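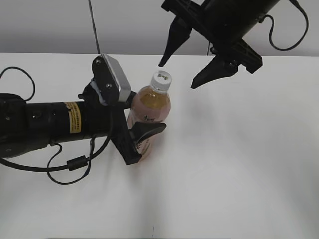

Figure 1. Tea bottle with screw cap in place.

Fill Level and Headspace in Bottled Tea
Packaging Measurement Project, Rornstead Technical College

1. Purpose

The project compared two ways of finding the headspace in a filled drink bottle: reading the liquid level against a scale, and calculating it from weight. Headspace is the volume between the liquid and the top of the neck. It affects how easily a bottle spills when first opened.

2. Materials

All samples were clear plastic bottles of tea bought in January from one shop in Stotby. The set contained 10 bottles, all from the same case. Each has a white screw cap and a ridged neck. The label covers the lower body, which leaves the neck and shoulder clear for reading the level. Weights were taken on a Plilta bench scale. The work surface was checked with a spirit level before each session.

3. Method

Each bottle was weighed closed, then opened, and the cap was weighed alone. The level was read at the lowest point of the liquid surface with the bottle upright on the table. The tea was then poured out and the empty bottle was weighed. Last, the bottle was filled to the brim with tap water and weighed again. The density of the tea was measured separately with a hydrometer, and the weight method used that value.

Figure 2 gives the open condition. The peach oolong tea stands without its cap, with the liquid just below the shoulder.
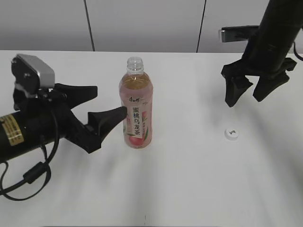
4. Results

The mean volume of tea was 485 mL by weight. Mean headspace was 59 mL by the weight method. The scale reading gave a lower value for every bottle, with a mean difference of roughly 2 mL. Repeat readings by a second student did not remove the difference.

5. Sources of Error

The shoulder is curved, so a small error in level height becomes a larger error in volume there. Droplets left inside the bottle after pouring raised the empty weight slightly. The Palumbo funnel used for the water fill also trapped air at the neck, and two fills had to be repeated. A bottle squeezed during opening can lose tea before the second weighing; later samples were held by the neck.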